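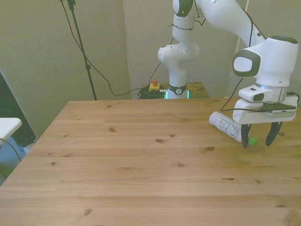
Gripper open over the table, with the green ball and a white container on its side.

Plotolgate Tabletop Demos

README, June release

Plotolgate is a set of recorded demonstrations for one-arm tabletop work. A person shows the robot what to do, either by remote control or by taking hold of the arm and moving it through the task, and we save everything the arm did along the way. We've had a great time making it and we'd love to see what you train on it!

What you get

Episodes: 3260
Shown by hand guiding: 500
Shown by remote control: all the others
Video rate: 24 frames per second
Starter subset: 2000 episodes, remote control only
Recording site: Stiltdale
Second site: Hebden (checking and labels, no recording)

Tasks

pick_bottle: grasp a bottle that is standing up, lift it, put it back down
upright_bottle: start with the bottle on its side, end with it standing
move_ball: move a small ball from one part of the table to another
push_aside: clear a path by nudging one object away from another
free_play: no set goal, the operator does whatever seems useful

Our favorite is upright_bottle. Operators came up with very different ways of doing it. Some grip near the cap and swing the whole thing up in one move, others roll it first to get a better angle, and both kinds are in the data under the same label. If you want to keep them apart, use the "strategy" field, but read the note on it below.

How an episode goes

The operator sets out the objects, brings the arm to a start pose and presses record. There is no fixed start pose. We tried one early on and the first second of every episode came out the same, so now the operator picks any comfortable spot above the table. Recording stops when the operator says the task is done or gives up. Episodes that were given up are kept, with "outcome" set to "abandoned".

For hand guiding, the arm is put in its soft mode and the operator leads it by the wrist. Hands and sleeves will show up in those videos. Gripper opening is set with a foot pedal, so expect a small lag between the arm settling and the fingers closing.
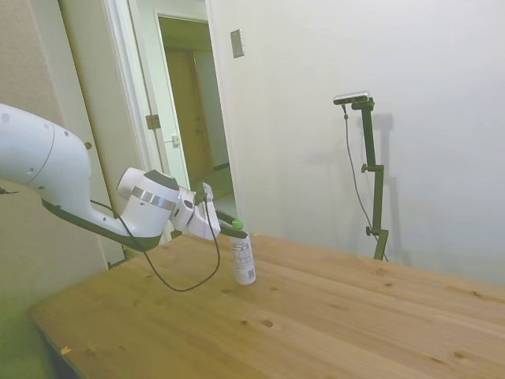

One user of the starter subset wrote to us that the slow approaches to the bottle were the best part of the data for them, and asked us please never to trim them. Their policy had been rushing the last bit and knocking bottles over, and training on full-length episodes calmed it down a lot. We were thrilled to hear it. The pauses stay in.

Fields

joint_pos: joint angles, radians
grip: 0 closed, 1 open
mode: "remote" or "hand"
outcome: "done", "abandoned" or "unclear"
strategy: free text from the operator, often blank, spelling not fixed

Known problems

Remote episodes from the first batch have the grip signal one frame late. The loader fixes this if you pass shift_grip=True.
Cameras were bumped now and then. Don't count on one calibration for the whole set.
Thin cables on the arm sometimes pass in front of the fingers.
The Stetden split mentioned in the old README was merged into the main set. Old split files won't load.

Getting started

Unpack the starter subset first and run view_episode.py on a few files before you train anything. Watching a dozen in a row is the quickest way to get a feel for the tasks, and some of the free_play ones are a lot of fun. Bug reports and odd episodes go in the issue tracker, with the episode ID in the title.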